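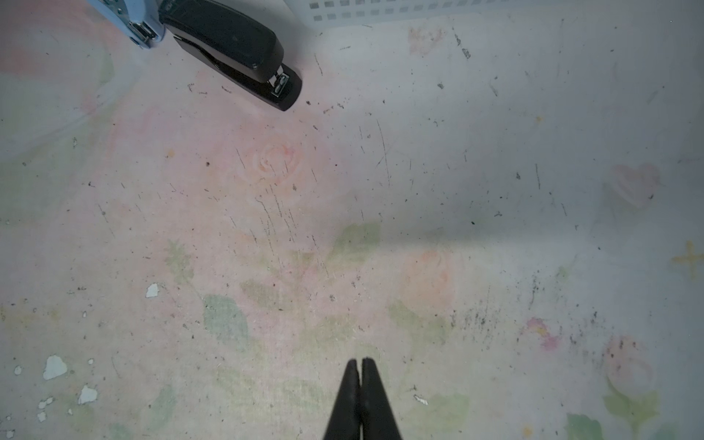

Woran erkennt eine Greifsoftware, dass sie nichts gegriffen hat? Am Abgleich dreier Größen: der gemessenen Fingeröffnung, des Motorstroms und der Vorhersage, wie weit die Finger bei diesem Objekt hätten schließen dürfen.

Das klingt trivial und beschäftigt die Entwickler bei Grustach seit dem vergangenen November. Das Unternehmen schreibt Steuerungssoftware für Zweifingergreifer mit Kamera am Handgelenk. Der Planer stammt aus dem eigenen Haus, die Wahrnehmung baut auf einer Bibliothek von Baert auf. Zwischen beiden liegt eine Schicht, die in den Schaubildern lange gar nicht vorkam: die Zustandsschätzung des Greifers.

**Geschlossen ist kein Zustand**

In der ersten Version meldete der Treiber »offen«, »geschlossen« oder »in Bewegung«. Für einen Automaten mit festen Werkstücken reicht das. Auf einem Tisch mit Bürobedarf reicht es nicht. Ein Hefter lässt sich am Oberarm oder am Fuß fassen, quer oder schräg, und jede Variante ergibt eine andere Öffnungsweite. Bei einem Blatt Papier liegt der Messwert so nahe an null, dass er im Rauschen des Encoders verschwindet.

Die heutige Version liefert deshalb eine Verteilung über die Öffnungsweite, mit 50 Hertz aktualisiert. Der Planer vergleicht sie mit der Erwartung aus dem Greifvorschlag. Weichen beide zu stark voneinander ab, verwirft er den Griff, fährt in die Beobachtungspose zurück und fordert eine neue Segmentierung an.

**Tischplatten mit Muster**

Schwieriger ist die Kameraseite. Auf einfarbigem Grund trennt die Segmentierung Objekt und Unterlage zuverlässig. Eine verblasste Blumendecke mit Rosen, Blättern, Kratzern und abgeplatzten Stellen erzeugt dagegen Kanten, die von echten Objektkanten allein im Farbbild kaum zu unterscheiden sind. Helle Abplatzungen werden als Papierschnipsel gemeldet, dunkle Flecken als Kleinteile.

Im internen Testsatz mit dem Namen Jiststead stecken 599 Aufnahmen solcher Unterlagen. Bei 464 davon blieb die Segmentierung ohne Fehlmeldung. Die restlichen wurden einzeln durchgesehen und nach Ursache sortiert. Abrieb und Lackschäden führten die Liste an, gedruckte Motive folgten mit deutlichem Abstand. Das Netz hatte Blumen offenbar im Training gesehen, beschädigte Oberflächen kaum.

Die Korrektur ist konventionell. Vor jedem Greifvorschlag schätzt die Software die Tischebene und verlangt für jedes Segment eine Mindesthöhe von 2 Millimetern. Was flacher ist, gilt als Textur. Damit fallen flach liegende Blätter aus der Objektliste – ein bekannter Verlust, der sich über einen Parameter pro Aufgabe abschalten lässt.

**Der eigene Finger im Bild**

Eine Handgelenkkamera sieht immer auch den Greifer. Die Finger werden über eine Maske ausgeblendet, die aus der aktuellen Öffnungsweite berechnet wird. Ist diese Weite falsch geschätzt, liegt die Maske daneben, und ein schmaler schwarzer Streifen bleibt als vermeintliches Objekt stehen. Der Planer von Grustach hat in einer frühen Fassung mehrfach versucht, die eigene Fingerkante zu greifen.

Seitdem hängen beide Module am selben Zeitstempel. Maske und Bild werden nur noch verarbeitet, wenn die Greiferdaten aus demselben Zyklus stammen; andernfalls wird das Bild verworfen. Das kostet Bildrate, vereinfacht aber die Fehlersuche erheblich. Ein Mitschnitt lässt sich nun Schritt für Schritt wiederholen und liefert bei jedem Durchlauf dieselben Greifvorschläge.

Als Nächstes soll die Schicht am Standort Ukstead auf einen zweiten Greifertyp portiert werden, dessen Finger sich beim Schließen leicht verdrehen. Die Maske braucht dafür einen zusätzlichen Freiheitsgrad. Offen ist noch, ob der Treiber ihn messen kann oder ob er aus dem Kamerabild geschätzt werden muss.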